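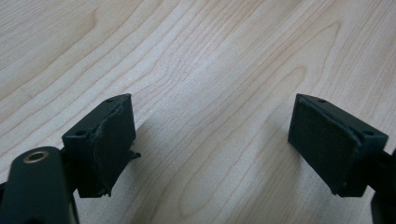

Gripper fingers over the table at the Dunach open day, worn pad on the left

Is the Dunach open day demo worth anything, or is it a sales pitch?

Our shop is thinking about a small pick-and-place setup and a supplier has been pushing us toward Likanden. They invited us to the open day in March at the Dunach building. I went for the morning session and came away less sure than when I walked in.

The hand-held gripper was the main thing. A presenter picks things up with it, the recordings go into training, and later an arm is supposed to do the same job by itself. Fine. But we only got 13 minutes at the table, and the arm part was a video. A slide said 816 recordings had gone into the packing task and that it now succeeds 88 percent of the time. I asked 88 percent of what, with which parts, and was told the details were in the handout. They are not in the handout.

The other thing that bugs me is the fingers. One pad is smooth and the other has a ragged edge. If that is what they put in front of buyers, what does the one in the back room look like? Has anyone been to one of these and then bought the thing? We pack small molded caps, if it matters.

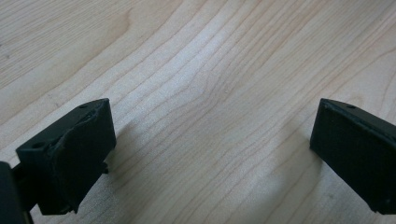 Posted by rana_packline
Member, Packaging and Small Shops board

I went to the same open day last year and had the same reaction. We did not buy, so take this for what it's worth.

On the pads, I'd worry less than you do. Pads get replaced on pretty much any gripper. What I would ask is how often, who sells them, and whether anything has to be redone after a swap. If the recordings were made with one pad chewed up and the other one flat, does the arm care? I asked that and got a long answer that had no yes or no in it.

On the 88 percent, do the math for your own line. Twelve misses in every hundred caps means a person standing there, and you were trying to free that person up. Maybe they have a retry that catches most of it. They did not show one when I was there.

What I'd do is mail them a box of your caps and ask for a live run, 45 minutes, no stopping to reset. We asked for that and the calls got a lot less frequent - draw your own conclusion.

Posted by nakska_dave_shop
New member

waste of a morning imo. went for the coffee. get a bowl feeder

Posted by toolcrib_east
Member

I'll disagree a little with the first reply. A bare table and a hand tool is a reasonable way to show how the recording side works, and I'd take that over a polished arm routine with the same block moved back and forth all day. Where they lose me is jumping from that to a success rate. Those are separate claims and you only saw one of them.

We tried a similar system from Nakska on a trial. It did all right with boxes and poorly with anything shiny or thin. Getting new recordings for one new part took us almost two full shifts, and that was with a guy who already knew the tool. So before you ask about price, ask how many recordings a new part needs and whether your people or theirs make them. If it's theirs, get the day rate in writing.

Small molded caps could go either way. Are they loose in a bin or already lined up? If they're lined up I don't see why you need any of this. Also check the opening of the fingers against your biggest cap, I don't remember seeing that number on the sheet.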